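The Lost Course of the Flemer: Place-Name and Map Evidence in Drumley

Project report, local history module
Yabsira Derese

1. Aim

The Flemer was a minor stream which entered Drumley from the north-east and left it near the present gasworks site. No part of it is now open to the air within the town. The aim of the project was to establish its course between the old parish boundary and the market place, and to test the accepted view that Tanner's Row takes its name from tan pits on its bank.

2. Sources

Three kinds of source were used: the tithe map and its schedule, the vestry minutes for the years in which the stream was covered over, and deeds for the properties on the east side of Tanner's Row. The tithe map is drawn at a scale that makes single plots legible, but the sheet has shrunk unevenly and distances taken from it are unreliable near the fold. The minutes are complete apart from one volume damaged by damp. Field names were copied from the schedule on to paper slips, with the plot number, the owner and the state of cultivation.
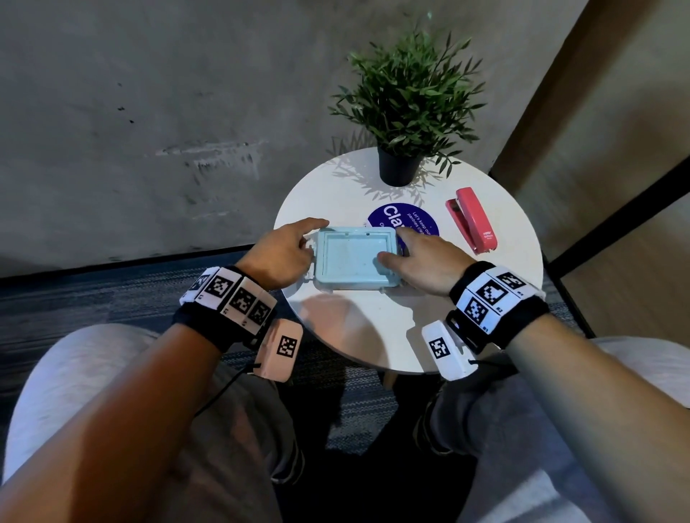
Sorting the names took longer than copying them. Many plots appear in the deeds under a different name from the one in the schedule, and the spelling of the stream varies between Flemer, Flemmer and Fleamer, sometimes within one document. The slips were first arranged by owner, which proved of little use, and then by position from north to south. They were kept in shallow plastic boxes of the pencil-case sort, and each box was given one stretch of the stream. A slip which could belong to either of two stretches was copied and placed in both.

3. Results

3.1 The upper stretch

From the parish boundary to Mill Lane the course is fairly certain. Seven adjoining plots carry names that refer to water or wet ground, among them Flemer Piece, Sedge Close and Long Rushy. The hedge line on the west side of these plots bends twice without any reason on the surface, and the deeds describe it as "the old water bank". The length of this stretch is nearly 3000 feet.

3.2 The lower stretch

Below Mill Lane the evidence is weaker. The vestry paid for 100 yards of brick culvert "from the lane end to Weldu's yard", and a later entry records a dispute over who should clear the grating. The yard can be placed from the deeds at the south end of Tanner's Row. If the culvert followed the existing channel, the stream ran behind the houses on the east side and not down the middle of the street, as the printed town guide states.

3.3 The tan pits

No deed examined mentions a tan pit. The earliest form of the street name found is Tannards Row, in a lease, and a family called Tannard held two of the houses at that time. The name may therefore come from the family. One plot behind the row was called Bark Yard, however, and this cannot be ignored. 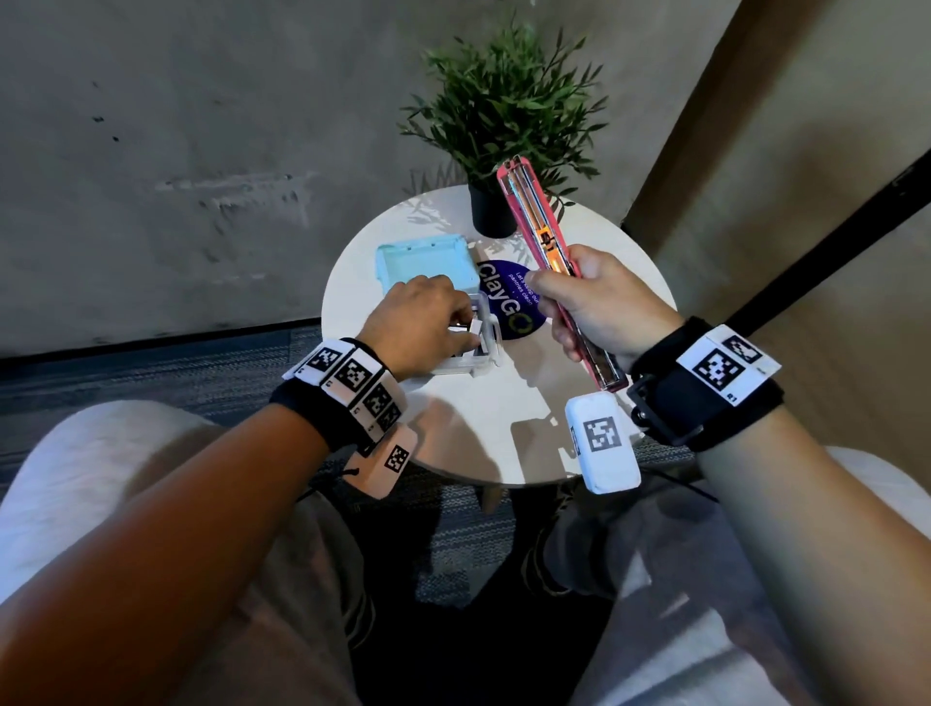
Tistinau, who read the draft, did not accept the argument from the lease and remarked that a family could as easily have been named after its trade, so that Tannard and the tan pits might both be right. Bark Yard, in the same view, ought to carry more weight than a single spelling. The objection is a fair one. The lease shows only that the surname and the street name existed together, and the wording of 3.3 has been left at "may".

4. Limits of the work

The lower course depends on one entry in the minutes. The damaged volume covers the two years after the culvert was built and might have settled the question of the grating. No digging was possible, and the cellars on the east side of the row were not visited. A check for damp on the east walls in April, when the ground water is high, would be a simple next step. The drainage plans held with the gasworks papers have not yet been listed and were not available for this report.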